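Leltden Parish Allotment Records — README

Version of 22/02/2024. Typed up by Trudy Tautahi from the Pelley ledgers, checked by Stuart Clegg (first half only so far). 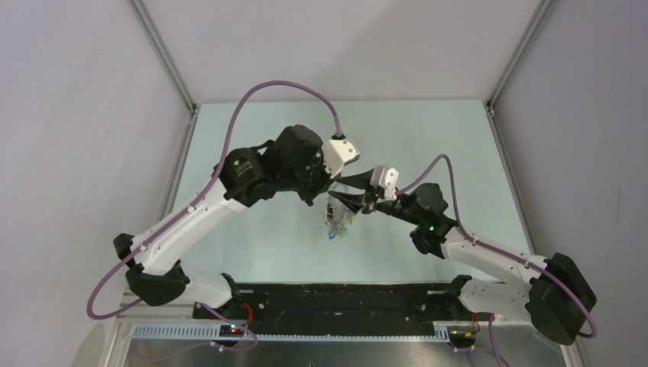
What's in it: 1219 rows, one per plot per year. Plain CSV, commas, UTF-8.

Columns
plot — number as painted on the old posts
year
tenant — initials only
crop — main crop, as written
rent — in pence
notes — anything in the margin

Known problems
Rents before the Tapley site opened are patchy. 79 rows have no crop at all, left blank, please dont fill them in. "Marrow" and "marrows" both turn up, haven't merged them. Plots above 700 are the Tapley ones — numbering jumps, no gap in the data.
Spelling kept as found, so "brocoli" is theirs. Other typos probabaly mine.

Using it
Free for any use, say where you got it. Don't try to work out who the tenants were, some families still dig there.

To do
Second half of checking — Stuart, April
Water charges, separate file
Scan of the Pelley site map, too big for the folder at the moment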